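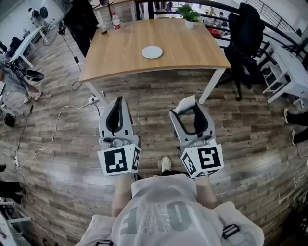 ACHTERBERG, April 2022

The Darex training football from Prusmont is sold as a cheaper match for a game ball, and after a winter of throwing it I'd say it gets most of the way there. I bought mine in December. By my count sheet it has had 1795 throws since then, nearly all on grass.

The grip is the best part. The laces stand up well and the surface stays tacky in light rain. In heavy rain it gets slick, and a towel only helps for a play or two.

Air is the weak point. I had to top it up every four or five days, and the needle that comes with it bent the first week. Consuelo Gallegos, who catches for me, also thinks the nose is a little blunt — she noticed it on deep routes, I didn't.

Spirals hold up fine past 40 yards. The stripes have started to flake on one side.

Good for practice and backyard games. For league play I'd still pay for leather.

Evelien Lambrechts

Filed under: Football, Gear Reviews
101 shares | 8 comments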